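Kestumo shared desk – set-up guide
Section 2: Fitting the divider and sorting out the cables
Last updated: May
By the Dawber guides desk

By now you should have both desktops level and standing where you want them to stay. If they aren't quite there yet, do please go back and finish that first, as a desk is a good deal easier to shuffle across the carpet before the divider goes on.

You will need the divider panel, the rail, its two posts, the bag of fixings marked 3405 and somebody kind enough to hold the other end. Leave yourselves 30 minutes, and a little longer if the desks are already in use.

1. Clear a strip along the middle of the desk, wide enough to rest your forearms on. There's no need to empty everything, and people are generally happier if you don't ask them to.

2. Stand the two posts in place and turn the screws by hand until they just bite. Leave them slightly loose for now.

3. Lower the rail onto the posts, keeping it parallel with the desktop, and then tighten everything up with the key.

4. Lift the panel between you and fix it above the rail. Check that the rounded end is where you want it – turning the panel round later means undoing most of your good work.

Note: the gap between the rail and the desktop is meant to be there. It lets you pass a lead or a sheet of paper across to your neighbour, and it makes wiping down much less of a chore.

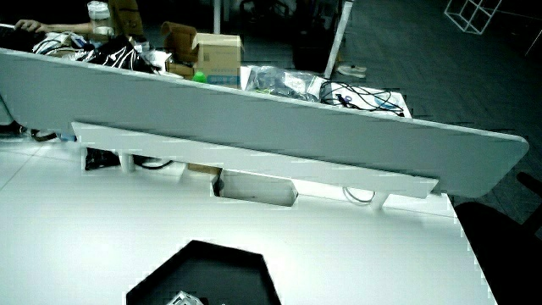
5. Feed your leads down through the rectangular opening in the desktop, one at a time, starting with the thickest. Plugs go through most easily on their own, before the rest of the cable follows.

6. Pull back any slack and coil it loosely. A lead you use every day can stay on top, but the spare ones really are better in a box or a bag, with a label if you can bear to write one.

Caution: don't pinch a cable under a post or bend it sharply over the edge of the opening. Switch off at the wall before you move anything that is plugged in.

Caution: the panel is a screen and won't take weight. Please don't lean heavy bags against it, and keep open drinks well away from the opening.

If the panel still wobbles, loosen both posts, press the rail down gently and tighten again, a little on each side in turn.

Related items
Lemitz under-desk cable tray
Illach clip-on desk lamp
Kestumo spare post and screw set
Section 28: Cleaning and care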